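Zavus: corpus de titulares y correcciones de prensa
Ficha del conjunto de datos, versión 2
Última revisión: 2020-05-20

Antes de descargar nada

Zavus reúne 1698 piezas de prensa digital en español junto con la corrección que cada medio publicó después, cuando la publicó. Lo mantenemos Shalini Gautam y Sang-wook Pyo. No es un detector de sesgo ni una lista de medios buenos y malos, aunque ya nos han citado como las dos cosas.

Qué contiene

piezas.csv: titular, entradilla, sección, fecha de publicación, enlace archivado.
correcciones.csv: texto de la corrección, fecha, lugar donde apareció (misma página, página aparte, redes).
etiquetas.csv: tipo de error según dos anotadores.

Solo 700 piezas tienen corrección. Del resto no sabemos si eran correctas o si el medio prefirió callarse, y desconfiamos de cualquier trabajo que las use como «noticias verdaderas». Ya hemos visto uno.

Cómo se etiquetó

Do-yoon Heo y Kyung-hwa Bang leyeron cada pieza por separado con una guía de 11 tipos de error. Las discrepancias no se resolvieron: están las dos etiquetas y que cada cual decida. La categoría «omisión relevante» nos convence poco. Depende demasiado de lo que el lector esperaba encontrar y en la próxima versión quizá desaparezca.

Problemas conocidos

- Los medios que corrigen en público salen peor parados que los que borran en silencio. No tenemos arreglo para esto.
- Las piezas de opinión se excluyeron por la sección que declara el propio medio — un criterio cómodo y bastante dudoso.
- Los enlaces archivados antes de enero pueden apuntar a una versión ya editada.
- El script de limpieza, seol.py, se come las comillas latinas anidadas.

Uso

python seol.py --entrada piezas.csv --salida limpio.csv
python girkus.py --unir limpio.csv correcciones.csv

girkus.py calcula también una «puntuación de fiabilidad» por medio. Viene desactivada y recomendamos dejarla así. Un número por cabecera queda muy bien en una gráfica y no dice casi nada.

Capturas

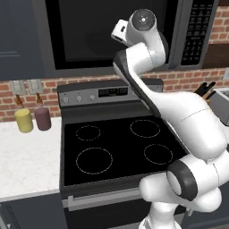
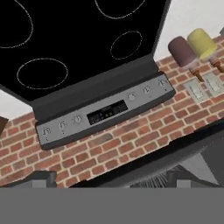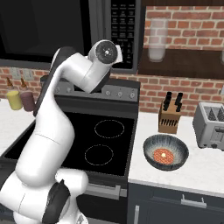 Imágenes de simulación: una cocina eléctrica negra.

Licencia y citas

Las etiquetas y los scripts son de uso libre con atribución. Los textos pertenecen a sus medios, por eso de cada pieza se incluyen únicamente titular y entradilla. Si citas Zavus, indica la versión: entre la primera y esta cambiaron suficientes etiquetas como para que las cifras no sean comparables.

Los errores se comunican en el gestor de incidencias, con el identificador de la pieza y el enlace a la corrección. Los mensajes que solo dicen que tal periódico miente se cierran sin respuesta.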